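Zwischenbericht an die Stiftung Misdale: Umbau und Ausstattung der Werkräume im Haus Drostport

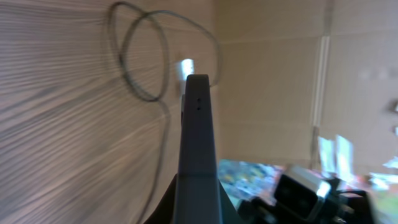 Von Nadine Hijazi, Projektleitung
Stand: 21. April 2023

Der Bericht umfasst die Arbeiten seit der Bewilligung im Januar. Er betrifft die beiden Werkräume im Erdgeschoss und den Flur dazwischen. Die Küche ist nicht Teil der Förderung und wird deshalb nur dort erwähnt, wo sich die Arbeiten überschneiden.

Wandverkleidung

Die hellen Paneele mit Holzmaserung sind in Werkraum 1 vollständig montiert. In Werkraum 2 fehlt noch die Fensterseite. Insgesamt wurden 48 Paneele geliefert, davon sind 14 noch nicht verbaut. Sie lagern liegend im Flur, weil der Keller im Februar zu feucht war. Zwei Stück hatten Schäden an den Kanten und wurden von der Firma Kuipers ohne Berechnung ersetzt.

Bei der Maserung gab es eine Rückfrage aus dem Kreis der Nutzerinnen. Gewünscht war ein senkrechter Verlauf, bestellt war ein waagerechter. Wir haben es beim waagerechten Verlauf belassen. Ein Umtausch hätte die Lieferung um mehrere Wochen verschoben, und technisch macht es keinen Unterschied.

Kabel und Leitungen

Der Zeitplan ist bei den Kabeln am weitesten im Rückstand. Ein dünnes dunkelgraues Kabel hängt bisher offen vor der Verkleidung, oben in einer großen doppelten Schlaufe und darunter lose nach unten. So kann es nicht bleiben. Geplant ist ein schmaler Kabelkanal im Farbton der Paneele, der oben entlang der Wand und dann in der Ecke abwärts geführt wird. Hala Yammine hat dafür zwei Angebote eingeholt. Das günstigere liegt bei 599 Euro einschließlich Montage, das andere bei 664 Euro. Der Unterschied ergibt sich aus der Anfahrt. Wir möchten das günstigere Angebot annehmen und bitten um kurze Bestätigung, dass der Betrag aus der Position »Ausbau« gezahlt werden darf.

Die überschüssige Kabellänge soll nicht gekürzt werden. Pao-chu Shek hat darauf hingewiesen, dass die Arbeitstische im Herbst möglicherweise an die andere Wand rücken. Die Reserve wird dann gebraucht. Der Kanal muss also an einer Stelle breit genug sein, um die Schlaufe aufzunehmen, oder es wird eine kleine Dose gesetzt. Beide Anbieter halten das für machbar, die Dose ist in den Preisen enthalten.

Bis der Kanal montiert ist, werden lose Kabel mit Klettband zusammengefasst. Kreppband verwenden wir auf der Verkleidung nicht mehr — es hat in Werkraum 1 an zwei Stellen Klebereste hinterlassen, die sich nur mit Mühe entfernen ließen.

Beleuchtung

Die neuen Deckenleuchten in Werkraum 1 sind in Betrieb. Über der Werkbank ist es für feine Arbeiten weiterhin zu dunkel. Zuzanna Pawłowska hat vorgeschlagen, zwei Leuchten aus dem Bestand im Flur umzusetzen. Das kostet nur die Arbeitszeit des Elektrikers. In Werkraum 2 wird die Beleuchtung erst nach Abschluss der Fensterseite angebracht.

Möbel und Lagerung

Die Regale vom Standort Fetcombe sind übernommen und aufgebaut. Ein Regal ist zu tief für die vorgesehene Nische und steht vorläufig neben der Tür. Die Kisten sind nach Material beschriftet, die Liste dazu hängt innen an der Schranktür. Hiba Khalaf führt sie weiter. Noch nicht geklärt ist, wohin die alten Tischplatten kommen. Drei davon sind brauchbar, der Rest muss entsorgt werden.

Nutzung während der Arbeiten

Werkraum 1 wird seit Anfang März wieder für Kurse genutzt. An den Montagetagen fiel der Nachmittagskurs aus, die Termine wurden nachgeholt. Für Werkraum 2 nehmen wir bis zum Sommer keine Anmeldungen an.

Mittel

Die erste Rate ist bis auf einen kleinen Rest verbraucht. Die Belege für Paneele, Unterkonstruktion und Leuchten liegen dem Bericht als Kopie bei. Die Rechnung für den Transport aus Fetcombe fehlt noch und wird nachgereicht. Größere Abweichungen vom Kostenplan gibt es nicht, auch nicht mit dem Kabelkanal.

Nächste Schritte

Fensterseite in Werkraum 2 verkleiden (Kuipers, Termin ist angefragt)
Kabelkanal beauftragen, sobald Ihre Bestätigung vorliegt
Zwei Leuchten aus dem Flur umsetzen
Alte Tischplatten aussortieren und Abholung anmelden
Rechnung Transport nachreichen

Rückfragen zu den Angeboten bitte direkt an Hala Yammine, zu den Belegen an mich.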